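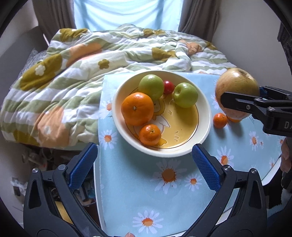 Grippers on the Clelton floor

The hand-held grippers are now part of the normal week for the home tasks group at Clelton. Since April the group has gone from two pairs to nine, and the job has changed with them.

Before, most people here sat at a screen and checked robot runs after the fact. Now they do the work by hand, with a gripper in each hand, and the recordings are used to teach the arms at Plundham. Fruit and bowls are the current set. A large round fruit needs a wide opening and a slow close. Small oranges are harder because they roll on cloth.

Daithí Flanagan, who runs the schedule, has cut sessions to 40 minutes after several people reported sore wrists. Breaks are paid. Anyone who would like to stay on screen review can do so, and 94 people across both sites have picked that for now.

The Whiteley team asked if the arms will replace the packing line. The answer from management is that Flelotov, the sorting cell, takes over the night shift crates only. Day packing stays as it is, and the four night packers have been offered gripper work at the same rate. Two have said yes. The other two want to see the new shift pattern first, and that will go up on the board by the canteen.

Please put the blue fingertip pads back in the tray when you finish. We are short again.

Search this site Search Go

Sign up to get the newsletter by email. Enter your address

Contact the newsletter desk | © 2026 Clelton | Back to top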